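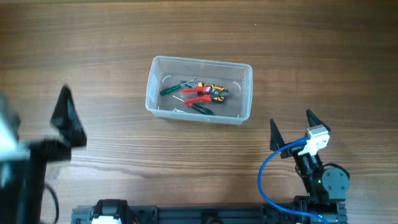
I have been listening to the new Nerkus record for two weeks and I think I finally have enough to say about it. It's called Tundenow and it runs 41 minutes, a lot shorter than the last one. I heard most of it while putting new strings and tuners on my old seven-string, with the album on repeat. I'd get a peg half seated, a riff would come in, and I'd stop to listen. The guitar took all evening.

For anyone new here, Nerkus are a four-piece playing something between doom and the slower end of progressive metal. I first saw them in February, opening for Rimico in a room that holds 400 people and was maybe half full when they went on. The vocals were buried and the kick drum was all you could hear near the stage. I bought the shirt anyway.

The vocals are not buried on Tundenow. Nassoro Makori sings clean on most of it and saves the growling for the last two songs. I know some people are unhappy about that. I was too for the first few plays. Then I went back to the debut and noticed how much of it I skip.

The opener, "Kiln Road," is the single and you have probably heard it. Good chorus, solo goes on a bit. The second track is better. It sits on one chord for almost two minutes while the drums move around underneath, and when the change comes it's only a half step down. I tried to work it out on guitar and I'm fairly sure it's in drop A, which on my short scale sounds like mud. Heavier strings helped some.

The middle of the album sags. There's an acoustic piece that should have been a minute long and is four, and the song after it borrows its main riff from their own first EP. Same rhythm, same slide at the end. I played them back to back to check.

Side two is where I'd send people. The title track is the longest thing they have done and doesn't feel it. The bass is loud all the way through – very loud, on the vinyl – and there's an organ part near the end that I missed completely on headphones. The closer is fast, which they almost never do, and it ends on a snare hit with no fade.

The label is Kaijage, who also did the last two Rimico albums. The vinyl is limited to 1,088 copies and mine came with a bent corner but plays clean. Still a few left on their site when I looked.

I'd put it above the second album and a little below the debut EP. They have dates in the fall and I'll go if they get anywhere near here.

Posted Sep 10, 2022

3 comments

dropped_a: It's drop A but tuned a few cents flat, at least on track two. Drove me nuts trying to play along.

Marlene K: I like the acoustic one! Agree about the recycled riff though.

oldfuzz61: What gauge did you end up with on the low string? Mine flops no matter what I do.

Recent posts

Rimico live, and why I left before the encore
Five doom records under 40 minutes
Selling the half stack
A second try at the Nerkus debut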